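Grinix opens second electronics refurbishing line at Mandow depot

MANDOW, September 19, 2024 - Grinix has commissioned a second refurbishing line for end-of-lease desktop computers at its Mandow depot. The line accepts business desktops and small servers collected from municipal offices, school divisions and private fleets, and operates under the same grading and data-handling procedures as the existing line.

The expansion follows the award of a collection and refurbishment contract covering 109 sites in the Pokach region. Under the contract, Grinix is responsible for pickup, serialized intake, data erasure, functional testing, regrading and final disposition of all units. Transport between sites and the depot is provided by Gebremichael Freight under a separate agreement.

Units are received on sealed pallets and logged by serial number before any cover is removed. Storage devices are pulled at intake and held in a locked cage. Drives that complete a verified overwrite are returned to stock; drives that report an error during overwrite are shredded on site, and the serial number is recorded on the destruction certificate issued to the client.

Once storage has been removed, each unit is cleaned, inspected and assigned to one of four streams: whole-unit resale, whole-unit donation, parts harvest or materials recovery. Grading criteria are published in the Grinix Client Handbook and have been revised for the new line. The main revision concerns power supplies, which are now load-tested individually and no longer accepted on the basis of a successful boot. Fans are replaced on all whole-unit resale machines regardless of condition.

The line also introduces a fixed hold period of 40 hours between functional test and final grade. Units are powered throughout this period and memory is tested continuously. In the pilot, intermittent memory faults accounted for the largest share of client returns, and most were not detected by the shorter test used previously. Units that log a fault during the hold are moved to parts harvest.

Boards that cannot be returned to service in their original chassis are assessed separately. Capacitors, connectors and expansion slots are inspected under magnification, and boards with visible corrosion are sent directly to materials recovery.

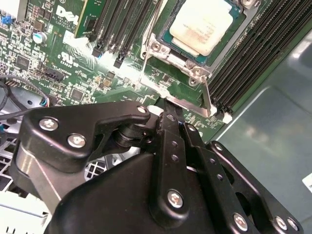 Processor sockets are the most frequent cause of rejection at board level. Contact damage often originates during removal of the heat sink or processor, and a board with otherwise sound components may be downgraded on that basis alone. On boards such as the green Dell motherboard shown, the silver retention hardware around the socket is checked for distortion and even seating before the contacts are examined. Replacement hardware is fitted where a matching part is held in harvest stock. Boards that pass are bagged in static-shielding film, labelled with a grade and test date, and held for resale to repair shops.

Materials recovery is not performed at Mandow. Boards, cable and mixed metals are consolidated by category and shipped to licensed downstream processors, with weights reconciled against outbound manifests. Clients receive a disposition report listing every serial number and its final stream. Reports are issued in spreadsheet format, and a portal version is scheduled for release in December.

Existing clients do not need to amend their agreements. Pickups already booked will be assigned to either line according to volume, and turnaround commitments are unchanged. Organizations outside the Pokach region may request a quotation, subject to a minimum load of one full pallet.

About Grinix

Grinix provides collection, data erasure and refurbishing services for business computer equipment. The company operates its own depot at Mandow and serves public- and private-sector clients.

Media and client enquiries may be directed to the Grinix communications office at the Mandow depot during business hours.

Related releases

Grinix awarded Pokach regional collection contract
Revised grading criteria for desktop power supplies
Gebremichael Freight to provide sealed-pallet transport
Changes to drive destruction certificates
Mandow depot holiday receiving hours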